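Wallet night, round two 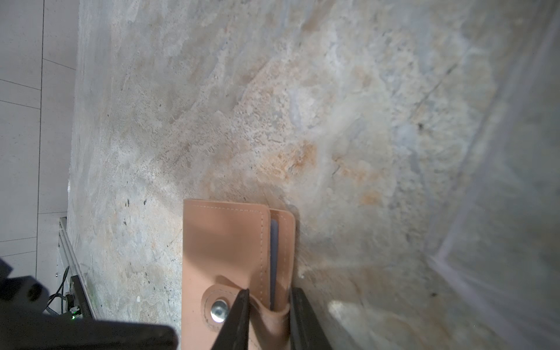
Tan leather wallet, snap front, card already in.

Quick one from the leather table, typing this between jobs so forgive the spelling.

We did the snap wallets again. Same pattern as July, the Kaltosside one, with the tab that folds across and the one silver snap. Lizelle Naidoo cut the patterns down a little after the complaints last time (cards too tight, you all said so, loudly). Much better now. A card slides in between the two layers and you can still get a thumb on it.

Stitching: light thread on tan leather, keep it. Zinhle wanted dark brown. Try it at home, tell us how it goes. The light shows every wobble but it also looks finished when the line is straight, and most of them were. Mark your line first with the wheel. Please. Three people skipped the wheel and spent 40 minutes unpicking.

Snaps: stitch the round patch on BEFORE you set the snap. Once the snap is in there's no getting the needle round neatly. Joar Nyberg has the setter, it lives in the red tin, and it goes back in the red tin. Test on scrap. One good hit, not six little ones.

Leather got stiff at the fold on a couple of them. A bit of balm, leave it overnight, then bend it by hand. No hair dryers, we've been thru this.

Costs are 7 dollars for the kit, thread and snap included. Bring your own needles if you have ones you like. Gerrit Van Wyk has offcuts from the last hide, enough for key loops and maybe a coin pouch or two, first come. Palm sized peices mostly.

Next project is the belt, so measure yourself over the jeans you'll wear it with. Do not use the size on the label. Send your number to Thulani Ngubane with your name on it, last time he got four texts that just said a number and nothing else.

Also whoever has the big cutting mat, we need it back. And the edge slicker. No questions asked.

Finished wallets can go on the show shelf till the end of the month, put a name slip inside.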